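Memico Sorting Cell
Set-Up and Safe Use Guide

Section 5. Preparing the Work Table

5.1 Scope
This section applies to every table used with the arm at the Cirndale and Hopkin sites. It must be completed before the arm is switched out of hold.

5.2 Before You Start
1. Place the arm in hold and confirm the status on the control panel.
2. Spread the table cover and smooth out any folds.
3. Set the tray down with its full base on the table.
4. Keep a clear distance of 300 mm between the arm base and any person while the arm is live.

CAUTION: Do not reach over the tray while the arm is in motion. Press the stop button first.

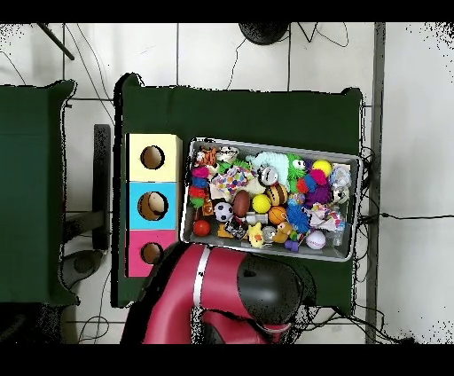 5.3 Choice of Objects
Objects must be checked against the approved list before each session. Any item heavier than 150 g requires written approval from the site supervisor. A mixed load is permitted — balls, plush toys and spiky toys may share one metal tray, as they do on this green cloth — but the sorting cubes are to stand beside the tray. Clear bags and wrappers count as objects and must be entered on the list.

NOTE: Cables on the floor near the table are to be checked at the start of each shift. Damaged cables must be reported and replaced before work goes on.

5.4 First Run
1. Select the Kement program at reduced speed.
2. Run 2 full cycles with no person inside the marked area.
3. Record the result in the cell log and sign the entry.

Revised Wednesday, August 24, 2022. Earlier copies of this section must be withdrawn from use.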